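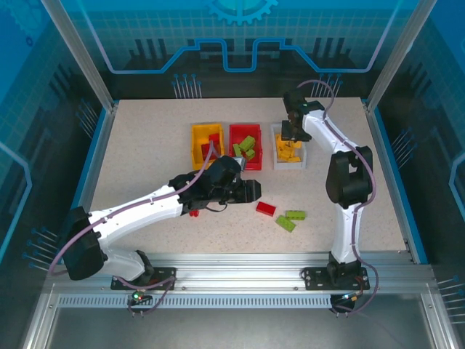

Podley toy library to move into former Paquette store in November

13/10/2020

By Manon Poirier

PODLEY - The toy library of Podley will leave the basement of the public library and move to the former Paquette shoe store on Girkomberg Street. The town council approved the lease at its last meeting, after a discussion which took most of the evening.

The new place should open in November. Until then, families can continue to borrow toys in the basement, but the opening hours will be shorter during the move.

The toy library lends puzzles, board games, dolls, building sets and outdoor toys to families who live in the town and in the villages nearby. It has 729 registered families. Each family can keep a toy for three weeks, and it is possible to extend the loan one time if no other family has asked for it.

Trevor Després, who manages the toy library, told the council that the basement has been too small for a long time. Large items like play kitchens and tricycles are stored in the hallway, and parents must leave their strollers at the top of the stairs. There is no elevator.

"I have seen mothers who carry one child on the arm and a box of train tracks under the other," Després said. "Grandparents call us and ask if we can bring the toys up to the door. We do it, of course, but it is not a good way to work."

The former shoe store is on the ground floor and has a wide front door. It has been empty after the Paquette family closed the business and retired. The owners of the building have agreed to paint the walls and repair the heating before the toys arrive. The town will pay for new shelves and for a ramp at the back entrance.

Not all members of the council were in favor. Gordon MacLeod voted against the lease and said that the town should first decide what it wants to do with the basement. He also asked why the toy library could not use the rooms in the old school, which already belong to the town.

"I have nothing against toys," MacLeod said. "My own grandchildren borrow them. But we will pay rent for a store while we have rooms where we pay only the heating."

Sheldon Campbell, who presented the proposal, answered that the rooms in the old school are on the second floor and would have the same problem with the stairs. He added that Girkomberg Street has several empty windows now, and that the other shop owners would be glad to see more people on the street in the afternoon.

The lease is for three years. After this period the council must vote again.

Zachary Zacharias has the bakery next to the former shoe store. He said he was happy when he heard about the decision, although he is a little worried about parking. There are 32 parking spaces on the street and they are often full before noon.

"People will come with big boxes, so they will want to park near the door," Zacharias said. "Maybe the town can make a few places for short stops. I have asked for this before."

Campbell said the question of parking will be studied, but he could not promise an answer before the opening.

For the move, the toy library will close its games section first. The board games need the most time, as every box must be opened and checked for missing pieces before it is packed. Families who have a board game at home may keep it until the new place opens, and no late fee will be charged. Puzzles should be returned to the basement as usual.

Building bricks are among the toys that leave the shelves most often, according to Després. They are also the toys that come back with the most mistakes. Bricks from different sets get mixed at home, and sometimes a family returns more pieces than it has borrowed.

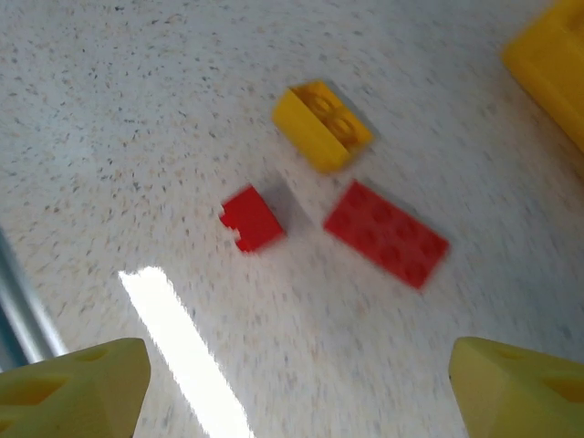

Yellow and red toy bricks on a speckled tabletop.

In the new place, the bricks will no longer be lent as complete sets with a list of pieces. Families will borrow them by the bag, and the bag will be weighed when it goes out and when it comes back. Després got this idea from a toy library in Vistari, where he worked before he came to Podley.

"With the list, we spent whole mornings looking for one small window," he said. "With the scale, it takes a minute. If there is a small difference, we will not call the parents for it."

The toy library will also accept donations again, which it stopped last winter due to the lack of space. Bricks, wooden trains and games for older children are welcome. Soft toys and toys with broken battery covers cannot be accepted. Persons who want to give a large quantity are asked to call first, and to wait with the delivery until the new place is open.

The yearly fee for families will stay the same. Families who are already registered do not have to sign up again, and the old membership cards will be valid. A new phone number will be posted on the door of the basement and on the website of the town.

The opening hours for the new place are not yet decided. Després would like to stay open one evening each week for parents who work late, and he has asked families to write their wishes in the notebook at the desk. The council will receive his proposal at its next meeting, together with the final cost of the ramp.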